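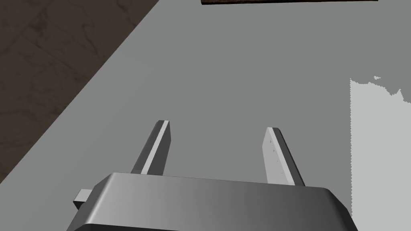
Dear Graciela,

Thank you again for giving us the extra time on this one. I know you were hoping for a short note and I'm afraid I have never been good at those, but there is a fair amount to tell you about the Brenora kit and I'd like you to have it all before you talk to Britta Reuter about the second payment.

The simulator side of the kit is now running on both of our office machines. Aníbal Urrego got the two-finger gripper model loaded in December, and he has been very patient in teaching the rest of us to use the wrist view, which takes some getting used to (I kept steering the wrong way for most of an afternoon). We have logged over 800 practice runs so far, all of them tabletop reaching and picking, and Jade Leclerc has gone through the failures one by one and sorted them into 21 kinds. Her list is attached and I do hope you'll read it, because she put a great deal of care into it.

What we like: setup is friendly, the manual is written for ordinary people, and the support desk at Grellden answers its mail. What we like less is the license, which covers only 3 seats, and the way the software forgets its camera settings after every update. We have written to them twice about that and are still waiting for a fix.

We have not spent anything from the hardware line yet. I would like to hold that money until the comparison with the Trelura kit is done, if you and Britta are comfortable with it. Aníbal needs another month for that part.

With warm thanks,
Isabelle Kennedy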